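The Great Tub Sort, Part Two

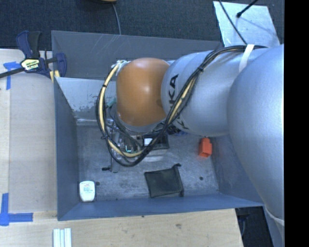

Hobart, July

So the tubs. If you read my last post you'll know I've been threatening to deal with the grey tubs since Easter, and on Tuesday I finally ran out of other things to do (the rain helped). Big open rectangular bins are my favourite thing and also my downfall, because you can put anything in them and I do. A dark thing goes in, another dark thing goes in next to it, and six months later you're leaning over the side with a torch trying to work out which is the hard drive and which is the glasses case.

My rule this time was that every tub had to be tipped out completely. No rummaging! I've rummaged for years and all it does is move the batteries to the bottom. I put an old doona cover down on the lounge room floor, upended the first one, and made a cup of tea while I looked at it all.

Tub one was cables. Of course it was. I had phone chargers for phones I gave away, a printer lead as thick as my thumb, and three of those flat aerial cords that came with the telly at the old place. My friend Kazue is very strict about cables and told me years ago to tie each one in two spots, once near the plug and once halfway along, and I nodded and went on winding them round my hand like a lunatic. I've now bought a bag of little black ties and done it her way. It took most of the morning and I'm annoyed at how good it looks. The thick ones don't want to fold, so let them make a nice wide loop and tie that where it crosses. If you force them they just spring open in the night.

Tub two was what I'd call "black rectangles". Power bricks, a dead modem, two wallets, a radio, a box that once held a nice pen. I stuck a small white label on each one as I worked out what it was, and anything I couldn't name in a minute went in the e-waste bag. The tip shop has a drop-off for it and they're lovely about it, even when you turn up five minutes before closing with a bag that's splitting.

The third one I'd been dreading, as it's the one with Mum's things mixed in. It wasn't so bad. There was a blue scarf I thought I'd left on a bus, an envelope of negatives, and a Trametti biscuit tin full of buttons, which I tipped onto a tray and played with for far too long. The buttons are staying. I'm not even going to pretend I'll sort them by colour.

A few people asked where the tubs are from. They're secondhand, from the Ostrowski warehouse clearance out past the showgrounds, and I paid $85 for the lot including the lids, which I've since lost. I don't miss the lids. With a lid on, a tub turns into furniture and you start stacking things on top of it. Open tubs on a low shelf get used, and you can see the mess building up in time to be embarrassed by it.

Still to do: the linen cupboard, the shelf above the washing machine, and the drawer we don't open. Mio has offered to come over and help with the linen in exchange for soup, and I've said yes before she could change her mind. I'm going to try folding the fitted sheets the way she does, with the corners tucked into each other, though I've watched her do it twice now and I still end up with something like a pillow.

Oh, and to Marleny, who asked in the comments about the musty smell: bicarb in a saucer, left in the bottom of the empty tub overnight, then a wipe with vinegar and a good dry by the window. Mine needed two goes. Let me know how you get on!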